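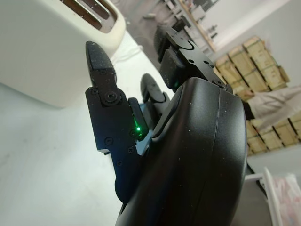 Cream toasters: who else has gone down this path?

Posted in Kitchen & Bench, April
By breadbin_bev
Reading time: 2 min

Okay I'm hooked. I've wanted a cream one for years and finally did it, one with the rounded sides, on a white benchtop, and I keep walking past just to look at it! Set me back $39 at the op shop near the station, tested and tagged. My old chrome one showed every single fingerprint. Does anyone else have one? And does the matte finish mark?

magpie_lane
Love a cream toaster. Mine's a Skeltura and has been going nearly 22 years, crumpets every morning. Marks wipe off with a damp cloth and a drop of dish soap. Don't use the scourer side, I took the shine off a kettle that way (still sad about it).

tuggerah_tim
Gotta disagree on cream with a white bench. It goes yellowy next to real white, especially in the arvo light. I had the same combo and ended up going black. Hides crumbs too.

breadbin_bev
Noooo, the yellowy bit is the best part! Looks like butter. And a white bench shows crumbs whatever colour the toaster is, I'm wiping it down six times a day regardless.

crumbtray
Agree with Bev. Warm on white is lovely. My question is cords, mine's white and it still loops all over the bench like spaghetti. What's everyone doing?

magpie_lane
Cliltex do little stick-on cord clips, I've got them along the splashback. They've held through a whole summer of steam.

tuggerah_tim
Or wind it under the base, most of them have a spot for it. Clips on a splashback would drive me up the wall.

magpie_lane
Each to their own Tim. Mine's got nothing under the base, I've looked.

crumbtray
Just turned mine over to check and there's a cord wrap!! Eight years I've owned this thing. Also half a loaf of crumbs on the floor now.

breadbin_bev
Haha unplug it and give it a good shake over the sink next time. Fruit toast is the worst for it, the sultanas weld themselves on. Setting 4 for the Manalastas raisin loaf by the way, 5 is charcoal.

tuggerah_tim
3 and then pop it down again for a bit. Still reckon black.

425 views

Related threads
Crumpets: once or twice through?
Kettle and toaster sets, matching or not
Getting tea stains off a white benchtop
Best bread for a narrow slot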